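Well, I went to the open day after all! I nearly talked myself out of it over breakfast (rain, the parking situation, the usual) but I'd already signed up online and I hate being the name that doesn't get a check mark next to it. So on went the good raincoat and off I drove to Undlow, with the heater making its bad noise the whole way.

The place is called Kaner and it's in one of those long low buildings behind the tile outlet, where the carpet warehouse used to be. I drove past it twice. There was a paper sign taped to the door and a table with name stickers and coffee. I had been picturing something from a car factory, sparks and yellow cages, and instead they walked us down a hallway and into a kitchen. A plain kitchen! Speckled counter, sink, marble-looking backsplash, nicer than mine to tell you the truth. They let 30 of us in at a time and I ended up near the front because I'm short and people take pity.

The woman running the demo talked fast and I missed a good bit of the beginning on account of a man unwrapping a cough drop for what felt like a full minute. What I did catch was that they care about small household stuff, buttons and lids and bowls, all the things you do without thinking while you're on the phone with your sister. She said a button is a nice test because the robot has to be in exactly the right spot and also push exactly hard enough, and if it's off by a little it slides away or gets the one next door. I do that myself on the microwave.

The rice cooker was a Midea with all the labels in Chinese, so I had no clue what half the panel did, but she pointed out the start button over on the right and said to keep our eyes there. You can get copies of what the robot's own cameras see from a page they give you the address for, and I've been saving some for this diary since I got home.
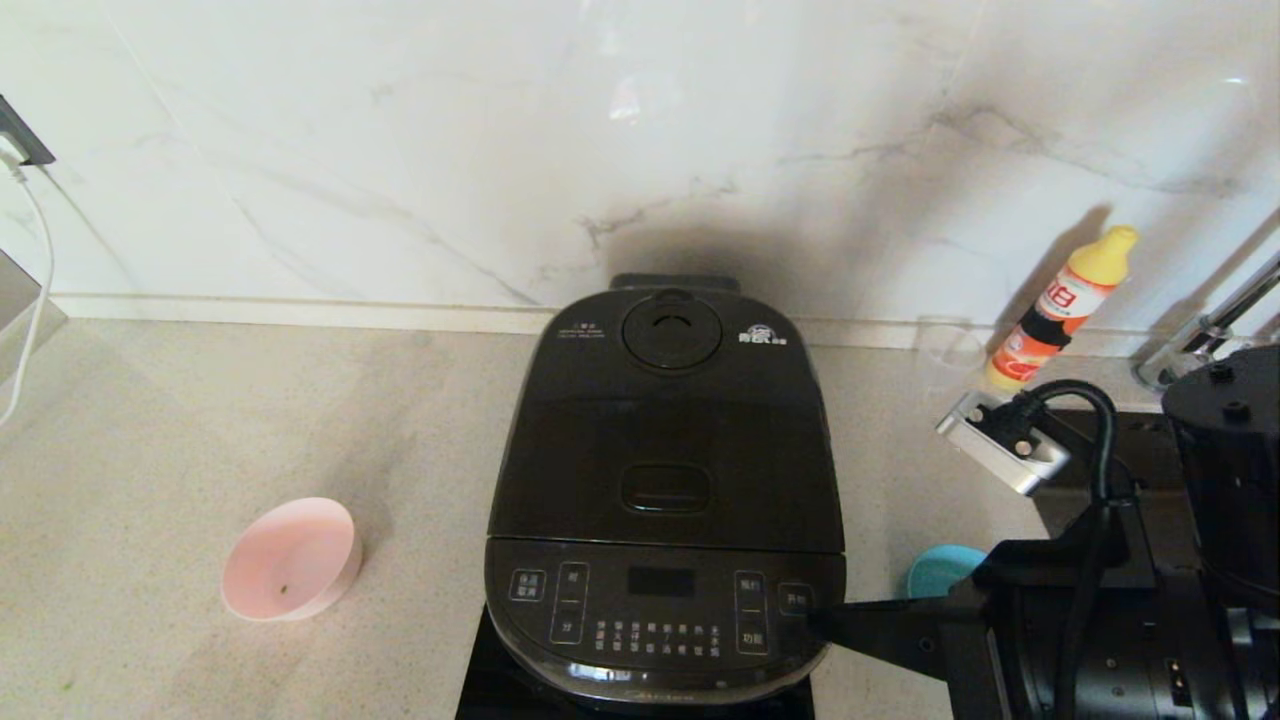
Unimpressed, was my sister's verdict when I called her tonight. She said she has been pushing that button with her own finger for years and it costs her nothing, and what she wants is a machine that will wash the pot afterward and put it back in the cabinet without her having to ask. Then she wanted to know if they fed us. (They did, little cheese pastries, I had three.)

I tried to explain to her that it's different when you're standing there. One finger, going for one little square on a panel full of squares! I was holding my breath like it was a putt on the last hole. And the arm itself is a lot chunkier than I expected, all black plates and cables, so you're thinking, surely that thing is going to shove the whole cooker into the wall.

Somebody behind me asked how many times it had to practice and the demo woman said they had 1000 runs recorded in that kitchen and were hoping for 1000 more by spring. Imagine the patience. I gave up on the ukulele after maybe a dozen. She said a lot of those runs are dull ones, and a lot are wrong ones, and they keep the wrong ones too. I liked her for saying so. She also said they move the dishes around between runs so it doesn't get used to one layout, which made me think of my late mother, who could not cook in anyone else's kitchen and would stand there opening drawers and sighing.

The program that does the deciding is called Plimach. I wrote that on my hand so I'd get it right in here and then washed half of it off, but it was on the leaflet too. I asked if it could read the Chinese and she said that was a good question and gave me an answer I followed for one sentence and then lost completely. Something to do with where things are versus what they say. I nodded a lot.

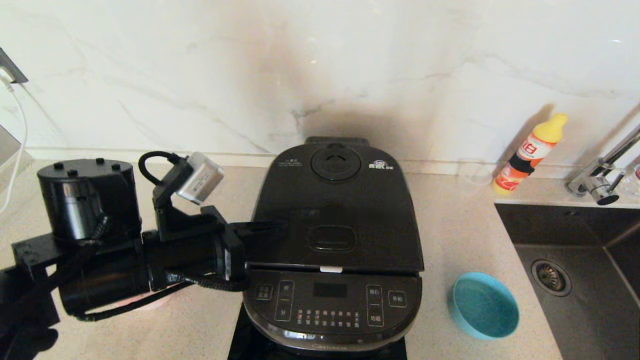 After that we got a break and I poked around the hallway, where they had a board up about the other group that shares the building, Ondieki, who make the hand parts. There was a tray of old fingers you could pick up! Some were rubbery and some were hard and one looked chewed. I squeezed an eraser with a pair of them, which is harder than it sounds, and a little boy next to me did it on the first try and looked at me with real pity.

There was also a raffle, 50 cents a ticket, for a tote bag and a mug. I bought four and won nothing. The mug went to the cough drop man.

The second half was more of a talk. The demo woman put up what the camera down at the hand sees, and that's the one I keep going back to tonight. I always figured a robot would have one big pair of eyes up top and that would be that. But she said when the hand goes in close it blocks its own view from above, same as when I'm trying to thread a needle and my thumb's in the way, so the low camera does the fussy part. That made perfect sense to me and I was very pleased with myself for following it.

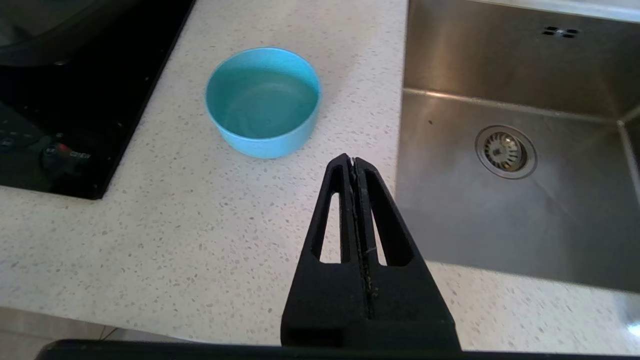 I stayed for the questions at the end, which ran long. A lady in a green scarf wanted to know if it could help someone with bad hands, arthritis and so on, and the whole room got quieter for that one. The answer was careful. Maybe someday, a long way off, and only for certain jobs, and they'd want to talk with people who have bad hands before guessing what would be useful. I thought about my own right thumb and the jar of pickles that has been in the fridge door since October.

Got home a little after four, soaked from the car to the porch because I'd left the good raincoat on the hook at Kaner. Have to call them about it tomorrow. Made rice for supper, naturally, and stood there with my finger over the button for a second like an idiot before I pushed it. Forgot to rinse it first so it came out gluey, but I ate it with the leftover chicken and that was fine.

They're doing another one in March and I put my name down on the way out. Must remember to ask my sister, she'll say no and then she'll come.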